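Reusing cable ties in the shed - am I being a tightwad?

Started by drimudeo_dave

drimudeo_dave wrote:
G'day all. Bit of a domestic going on at my place. I finally had a go at the mess behind the workbench, and I've got a biscuit tin full of used cable ties that I've been popping open with a jeweller's screwdriver and putting back on. My wife reckons it's the saddest thing she's ever seen a grown man do. A bag is only a few bucks, I know that, but I hate chucking plastic that's been on a lead for one weekend. Does anyone else do this or do I need help?

The other half of the question is what you all use on leads that get moved a lot. I've got a drop light, two extension leads and the vac hose all sharing a hook and it's a dog's breakfast every time I want one of them.

mulga_jean wrote:
You need help, but I do it too. The releasable ones exist, Dave! They've got a little thumb tab. I bought a bag of 60 years ago and I'm still going through them, mostly because I pinch them back off the tomato stakes at the end of the season.

For the leads I'd go hook and loop every time. Cheap roll, cut it to length, leave one end wrapped on the lead so it can't wander off.

Fivik wrote:
Disagree on hook and loop for a shed. It fills up with sawdust and dog hair and after one summer it grips like a wet lettuce. I went to plain rubber ties cut from an old bike tube and haven't looked back. Free, and they don't care about dust.

And Dave, please stop reusing the ordinary ones on anything hanging overhead. Once you've levered the pawl up it never bites the same. I had one let go on 20 metres of garden hose and it came down on the cat. Cat's fine. Cat has not forgiven me.

mulga_jean wrote:
My hook and loop is on its fourth summer, thanks very much. Maybe sweep your floor, Fivik.

Yến Phùng wrote:
Hi everyone, long time reader and I mostly post over in the sewing machine section. I think the bigger thing with leads that move is how much slack you leave, whatever you tie them with. I used to cinch everything dead tight because it looked neat, and then I killed the foot pedal cord on my overlocker by doing exactly that. The copper broke right beside the tie and I spent an evening blaming the motor.

Now I tie it once, firmly, well back from the bit that bends, and let the rest hang in a big lazy loop so the bend is spread out. Looks a bit slack but it's so much kinder on the cord.

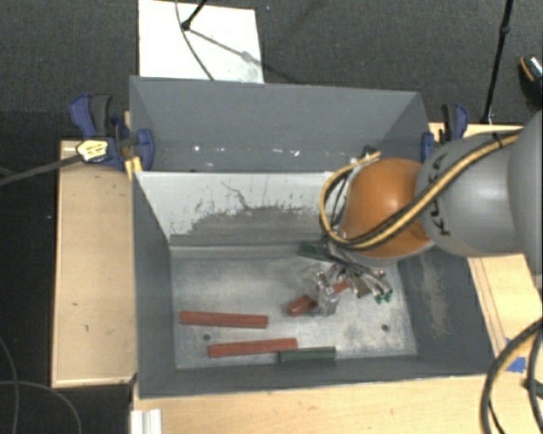 Dark tie up near the top, then a wide loop in the yellow and black cables.

Same idea on my iron and on the drop light over the cutting table. Give it more loop than you think it needs, then a bit more!

drimudeo_dave wrote:
Yep, that makes sense Yến. I've got my drop light tied right at the plug end and again where it goes round the hook, tight as a drum both times, and it flickers if you breathe on it. I'd been blaming the globe.

Fivik wrote:
Turn it off at the wall and stop using it, mate. If it flickers when the lead moves you've got a broken strand or a crook connection, and a new tie won't fix either one.

old_ekema wrote:
What Fivik said. Get a sparky to look at it or bin the lot. A new drop light is less than a callout.

I'll put my hand up as the bloke who doesn't tie anything. Over-under coil, hang it on a fat peg, done. I did 362 leads for the Ekema hall fete one December and there wasn't a tie on any of them. If you coil it properly it doesn't tangle, and if it tangles you didn't coil it properly.

mulga_jean wrote:
That's all very well until someone else in the family borrows one. Mine come back wound round an elbow with a knot in them.

old_ekema wrote:
Then the family needs training.

Yến Phùng wrote:
My husband has had training. It didn't take. He gets his own extension lead now, and he is not allowed to touch the long one.

drimudeo_dave wrote:
Update, 18 September 2025. The drop light is in the bin and I've got a new one from Đinh hardware. Tied once, well back, with a loop you could put your head through. The vac hose has its own hook. I tried the over-under thing on the long extension and got it right on the third go, although I had to watch a video with the sound off because the missus was laughing too hard.

Still have the biscuit tin. Counted them in the end because I was told I wouldn't. 170.

Fivik wrote:
Bin them, Dave.

mulga_jean wrote:
Don't you dare! Beans are going in soon and I'll pay postage.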